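Household Tips: Keeping Scratch Cards, Lottery Tickets and Raffle Stubs in Order

Every January the same advice goes round about getting your tickets and scratch cards sorted, and most of it comes from people selling something to put them in. I've tried a fair amount of it at my own kitchen table. Some works. A lot doesn't.

Start with what you throw out. A scratched card that lost is paper with a coating on it, and it can go today. The usual objection is the second-chance draw, where losing cards can be entered again. Fine, if your state runs one and you really do enter. Read the back of the card, enter it that evening, and write the date on it. If you haven't done it in a week you won't do it in a year, and the pile on the fridge is only a pile.

Winning tickets are another matter. Sign the back in pen before you do anything else. Then put the ticket somewhere flat, dark and dull. A car visor is the worst place in your life for it. Many tickets are printed on heat-sensitive paper, and a hot dashboard can turn one black from edge to edge.

Laminating is the tip I would most like to see gone. It sounds careful. On heat-sensitive paper it can wipe out the very numbers you wanted to save. A plain paper envelope costs next to nothing and does the job.

I'm no kinder to the special storage. Okach sells a ticket wallet for $39 with clear sleeves and a snap. The sleeves are too narrow for the larger cards, so you end up folding them, and folding across a bar code is asking for trouble at the counter. The Ulby binder is better made, but it has nine pages and no way to add more.

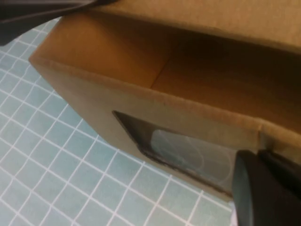 Vesna Kadrić wrote in to say I was being unfair to the Ulby. She keeps only live tickets in hers, clears it after each draw, and has never filled more than two pages. "If you need more than nine pages," she added, "the binder isn't your problem." I'll grant her that, though I still wouldn't pay for it.

Scratching tools next. The Jodex scraper is a bit of plastic with a handle. A coin does the same work and you already own one. Whatever you use, go lightly and keep away from any part marked void if removed. Scratch over a sheet of newspaper, fold it up and put it in the trash. The gray crumbs cling to a tablecloth and get pushed into the weave if you rub, so lift them with a strip of tape.

For stains on your fingers, soap and warm water. I've seen lemon juice recommended, also baking soda, also toothpaste. Soap.
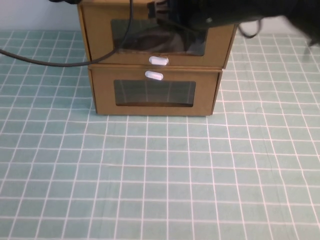
Meriem Bouazza

Office pools cause more bad feeling than losing ever did. Write down who paid in, how much, and for which draw, and give everyone a copy before the numbers come up. Keep the list with the tickets. There are phone apps that promise to run all this for you, Petkov among them, and I used that one for five weeks. It was good at reminding me to buy more tickets. A sheet of paper has never done that.

A monthly total is worth keeping too. One column for what you spent, one for what came back, no rounding in your own favor. When I finally added up a year of mine the first column came to $699, and I had been telling people it was around half that.

Raffle stubs can go in the same envelope, with the name of the group and the drawing date on the front. Check them the day after the drawing. Many small raffles give you only a short time to claim a prize, and they may not call twice.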